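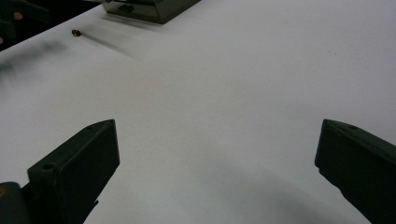

Chapter 9
Changing Your Field of Work

A person who wishes to move from one kind of work to another usually asks first, "What job can I get?" In this chapter we will begin with an earlier question, which is what you already know how to do. Most people give a poor answer to it. They repeat the title from their contract, and the title says very little. To make a better answer you need some space, and I mean this in the plain sense: a smooth white tabletop with only a few small objects left on it is a good place to start. Put your papers there and write down the tasks of your last working month, one task on each sheet. Do not write "administration" or "sales". Write "checked the delivery lists against the invoices" or "called customers who had not paid".

When the sheets are written, sort them by the skill that stands behind each task. You will see that one skill may appear under many names. A shift planner in a bakery and a scheduler in a dental clinic do much the same thinking, although they would never read the same job advertisement. We call such a skill transferable. A skill which has value only inside one company, for example knowing the order codes of its old storage system, we call local. Local skills are not useless, but they should not take much room in your application.

Consider the case of Norkevar, a maker of door fittings which closed its order office one July. The company offered each clerk 700 dollars for training, and many of the clerks spent it on the first course they found. A smaller group waited. They made the task sheets described above, and after that they read advertisements from three other fields before they chose a course. One clerk discovered that nearly half of her sheets were concerned with solving complaints. She applied to Nallwood, a housing agency, for a position in tenant services, and the only training she needed was a short course in rental law. We will come back to her application letter at the end of the chapter.

Money must also be considered, and early. A change of field often brings a lower wage in the beginning. Suppose that you now earn 4000 dollars a month and the new position pays 3000. The difference is easy to calculate, but it is more difficult to say how long you can carry it. Make a simple budget for the first year. Include the costs that people tend to forget — travel to a different part of town, work clothes, a license fee. If the budget does not hold, this does not mean that the change is impossible. It may mean that you should start later, or move first to a position that lies between the two fields.

Such a position is called a bridge job. At Aguiar, a firm that sells kitchens, a carpenter who wanted to become a designer worked for a time as a measurer. He visited homes with the designers, took the measurements and learned how they spoke with customers. A bridge job can also show you that you do not like the new field, and it is cheaper to learn this early.

In the sections that follow you will practice:

9.1 Writing task sheets and sorting them
9.2 Reading an advertisement from an unfamiliar field
9.3 Planning the first year's budget
9.4 Finding a bridge job
9.5 Explaining the change in a letter and in an interview

Before you go on to section 9.1, read the two advertisements from Arkach at the back of the book. Mark every word that names a skill, and keep the marked pages, as they will be used again in section 9.2.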